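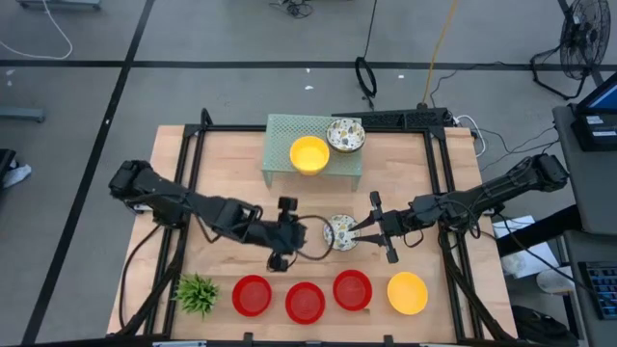

Marlina Wijaya asked after the last report why we still have people steering the arms by remote control when the money was meant to get us to robots that work alone. It is a fair thing to ask, and most of this report deals with it.

Progress report to the Senberg fund
Project: Lorkis, table-setting and bowl handling with two arms
Period: June to November 4, 2023
Prepared by: Mercy Mussa, Lotalholm site

1. Why we steer by hand

The arms learn from recordings. An operator moves a pair of hand controls, the arms on the table follow, and the joint positions and camera views are saved together. Each recording of one full try is called an episode. The training software then looks for what the good episodes have in common. With too few episodes, or episodes that are all alike, the arms freeze or grab at air as soon as a bowl is a little out of place. Steering is the slow part of the work and it takes most of our staff hours.

We did try moving the arms directly by holding them near the wrist. It was easier on new operators, but their hands and sleeves got into the camera views, and two-arm moves needed two people. We dropped it in June.

2. Work done

The plan called for 1,000 usable episodes by the end of this period. We have 3,537. The extra ones came from a shorter reset between tries and from running a second shift at Lotalholm. An episode counts as usable if the bowl ends up where the task sheet says and neither arm hits the table or the other arm.

The current task set uses bowls in red, yellow and a white leaf pattern, with a raised stand on the table for some of the layouts. Plain bowls went quickly. Picking up a bowl by the rim is still the hardest move to steer well, as the operator has to judge the depth of the fingers from a flat screen.

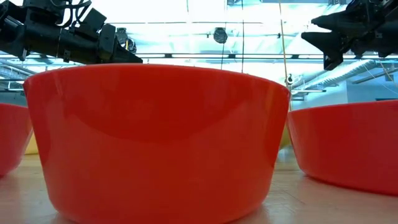 Does a new operator need a background in robotics? Most of ours had none, and they were making usable episodes after 8 hours of practice on the controls.

3. Problems

The cable on one hand control wore through and we lost nearly a week waiting for the part. We now keep a spare.

Operators have different habits. Some come in low and slow, some drop straight down from above. Mixed together in training, the two styles gave jerky motion. The task sheet now names one approach for each bowl position, and 40 older episodes that did not match it were set aside - they are stored, but not used.

The Ogola site has not started recording. Its arms are in place but the controls have not been matched to ours, and we do not want to mix the data until that is done.

4. Next period

Finish matching the controls at Ogola. Record stacking, which so far has only been tried in practice runs. Start test runs with no one steering, on the rim pickup first. We will send the results with the next report, including the failed runs.

No change to the budget is requested. The unspent part of the travel line will be carried over to cover the Ogola visit.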